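Flandthorpe Simulation Open Day

The Flandthorpe Simulation Open Day is a public demonstration of simulated household robotics held at the Idiso building in Flandthorpe. It shows visitors how two-armed robots are tested on domestic tasks inside a computer model of a home before any of the same work is tried on a physical machine. The event began as a closed visit for students in January and was opened to the public later in the same year. The first public session took place on July 23, 2025.

Background

Idiso is a small engineering firm that writes control software for robot arms. It moved to Flandthorpe when a former carpet showroom on the edge of the town became free, and it uses the ground floor for offices and the upper floor for meetings and talks. The firm does not build robots. Its work is done mostly in simulation, using models of rooms, furniture and fittings supplied under an agreement with Hämäläinen, a design studio that draws interiors for software firms.

Local schools had asked several times for a tour, but there was little for a class to look at apart from desks and screens. The January visit was arranged as a trial. A group of 48 students sat in the upstairs room while two members of staff ran a simulated robot on a large screen and talked through what it was doing. The visit ran well over its planned length, mainly on account of questions, and the firm decided to repeat it in a longer form for anyone who wished to come.

Format

The open day is divided into a talk, a demonstration and a period at the desks. Places are free but must be booked, and the public session was limited to 400 visitors, admitted in groups through the day. Each group begins upstairs with a short talk on what a simulator is. Staff explain that the rooms on the screen are made of simple shapes with weights and surfaces assigned to them, and that the program works out many times a second how those shapes push against each other.

The demonstration follows. It is run live, and a task may fail in front of the audience. Staff restart the task when this happens and use the pause to take questions. Groups then go downstairs, where the same program is open on a row of desktop computers. Visitors can change the starting position of the robot, move objects about the room and watch the result.

Children under ten are admitted with an adult. The upper floor is reached by a lift at the rear entrance – the front stairs are narrow and are kept for people leaving.

Software

The program used on the day is called Pluvex. It was written at Idiso for the firm's own testing and is not sold. Pluvex keeps a library of rooms, each with a list of tasks attached, and a record of every attempt. A printed sheet handed out at the first public session gave the number of attempts recorded for the door room as 3,453.

The views offered to the audience are those the robot itself works from. One is a view from the body, with both arms in sight. The other is taken close to a gripper, and shows the two fingers and whatever lies past them. Visitors often find the second harder to read. The room tilts as the arm turns, and a wall or ceiling may fill most of the screen. Staff usually leave the body view up for a few minutes before changing over.

Tasks

The tasks shown are ordinary household ones. They differ from group to group and have included lifting a cup from a shelf, closing a drawer and moving a box from one table to another. Work near doors is a regular part of the programme. A door is useful for teaching as it is familiar to everybody, and it places several demands on a robot at once. The body must stand at a suitable distance. The arm must reach the door without striking the wall or the frame, and the other arm has to be kept clear.

Most visitors expect the closing of the fingers to be the difficult step. In the talk, staff spend more time on the approach, meaning the last short stretch of travel before contact. A small error in the angle of the wrist may leave the fingers beside the object, and the program has to notice this and correct it. Lighting is also discussed. A patch of sun on a surface changes its colour in the robot's view, and a test room with no shadows at all would be a poor guide to a real house.

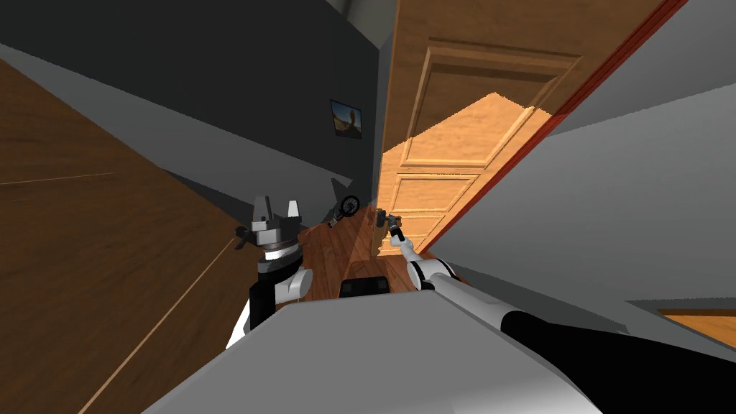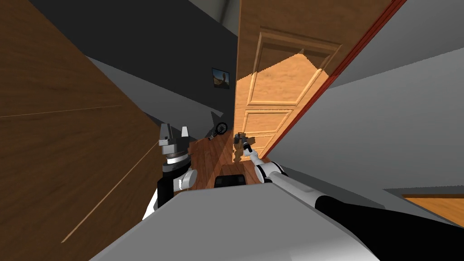
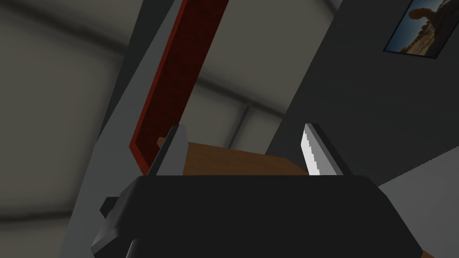

Simulated views from the door room, the first two with both arms in sight and the third from close to a gripper.

Questions put to the staff at each session are written down and sorted afterwards. The most common concern speed. Simulated arms can be run faster or slower than a real arm would move, and visitors are told which setting is in use. Others ask whether a robot that manages a door in one room can manage a door in another. The answer given is that it depends on how varied the practice rooms were – a program that has met only one kind of door tends to do badly with the next.

Reception

The first public session was fully booked. Comments left on cards at the exit were mostly favourable, with the time at the desks mentioned more often than the talk. Some visitors had expected to see a physical robot and said that the notice should have made this clearer. The wording was changed afterwards to state that the demonstration takes place on screen.

There were also complaints about the heat in the upstairs room, where the blinds had been kept down for the sake of the projector. Idiso has since hired 2 portable cooling units for use at later sessions.

Later plans

Idiso has said that it intends to hold the open day once a year and to keep the January visit for schools. A kitchen model by Hämäläinen is being prepared for Pluvex, with cupboards and a sink. Teachers who took part in the school visit have asked for a version of the program that will run on classroom computers. A reduced copy with a single room and no attempt records was being tested at the time of the first public session.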